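Spending the Robot Money

March 5, 2018

So the budget came through! Not all of it, mind you. I asked for enough to do the whole back half of the shop and got a yes on the first phase, and I've spent most of the last few weeks with a spreadsheet open on one screen and vendor quotes on the other. A few of you asked how we're planning this out, so I'm writing it down while I still remember why I made half these choices.

Quick recap for anyone new. We're a small parts and repair outfit in Toltville, and we pick little stuff all day long. Screws, clips, springs, fuses, all of it living in small drawers. We have 904 part numbers on the books, and I'd like an arm to do the boring share of fetching and putting back. Kostden quoted us a full cell last year, with fencing and conveyor and a service plan, and it was a beautiful quote and I laughed out loud at the total. (Sorry, Kostden. You were very nice about it.)

The plan now is smaller. One arm, leased from Grinero for the first year with an option to buy. I went back and forth on the lease for ages. You pay more in the long run, sure, but if the thing ends up sulking in a corner by next January I can hand it back, and that's worth real money to me.

Then there's everything that isn't the arm, and boy does that list grow. I started with a line that just said "accessories" and put $800 next to it, which I now find adorable. Fingers wear out. Cables need something to hold them off the floor. The table has to be bolted down, and the one I wanted to use wobbles, so there's a table in the budget too. My advice is to write out every single item, even the $10 ones, and get shipping in writing before you compare anybody's prices. Two of my quotes swapped places once freight went in.

The other big line is training time. I've set aside 200 hours of somebody using the hand-held gripper to pull drawers open and push them shut, and I'm charging those hours to the project like any other cost - they come out of the regular work week, so they'd better show up somewhere. I left them out of my first draft and the whole thing looked wonderfully cheap. 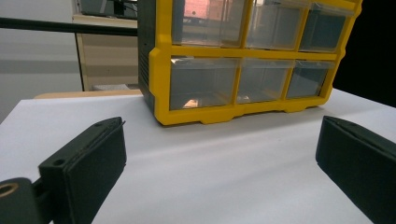 Storage is where I'm still stuck. I priced metal cabinets from Dauda and they're lovely and solid, but we'd need a lot of them, and switching everything over means relabeling the entire stockroom. Plastic organizers cost next to nothing by comparison, and I can buy a few spares of the same model so a cracked drawer doesn't stop the whole show. My worry is that the model gets discontinued a year in and we're teaching the arm a new handle all over again. So I may just buy a stack now and shove the extras up on the mezzanine.

Next up is the electrician, who has to tell me whether the back wall can take another circuit. I've got a placeholder number in that row and I don't trust it one bit. If you've had that kind of work done in an older building, leave me a comment with what you ended up paying - I'd much rather get the bad news now, before I sign the lease.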